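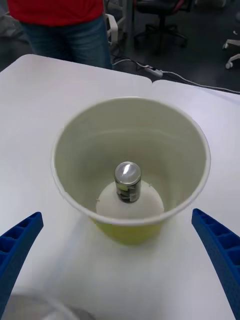
Program Workshop Notebook: question bank for Mornier, second series
April
Entered by the format desk, Sketance

Review of the bank resumed at 9:40. The bank stands at 3,936 questions after the duplicates from the pilot were merged. Of these, 1,460 have been read twice and signed off. The remainder have had one reading or none, and the status column does not yet distinguish between the two. Colleagues are asked not to draw from the unread portion for rehearsal until that column has been corrected.

The morning was given to the entertainment and honors category. Questions on appointments, awards and visiting posts go out of date faster than any others in the bank. Several were written as "who is the current" and could not be confirmed on the day. They have been rewritten to name a year or moved to the hold folder. The house rule for the second series is that no question may depend on the present tense unless the recording and broadcast dates are both known.

Difficulty grades were discussed at length. The Crenshaw test audience found the second round harder than the third, which was also the result at the pilot. The desk's view is that the wording is at fault and the subject matter is sound. Questions in that round run long, and players on the floor appear to lose the opening clause by the time the host reaches the end. A shorter version of the round was typed up and read aloud at normal pace. It played better in the room, though the readers already knew the answers and this should not be counted as a test.

The host's asides are still printed on the same card as the question. At Raltstead this led to two stoppages, both when an aside was read as part of the clue. Asides will go on a separate card in a larger typeface. Wording of the asides is a matter for the script team and is not recorded in this book.

Buzzer order: no change. The complaint from the first rehearsal was checked against the log and the log was correct. The adjudicator's sheet had the teams reversed.

Scoring of part answers remains open. The present rule gives the point if the surname is right. This is fair for actors and authors and less fair for families in which several members perform. A draft exception is filed behind the rules sheet. Comments in pencil, please, and initialed.

To do before the next session:
- correct the status column
- second reading of film and stage, letters A to F
- retype round two in the short form
- ask Crenshaw whether the same audience can be invited back, or whether a new one is required

Session closed at 4:15. The hold folder is in the gray cabinet, second drawer.

Recent entries
Raltstead rehearsal: running order and stoppages
Tie-break procedure, revised
Pronunciation list for the host
Notes on the pilot edit

Contact the format desk | Copyright Sketance. All rights reserved. | Back to top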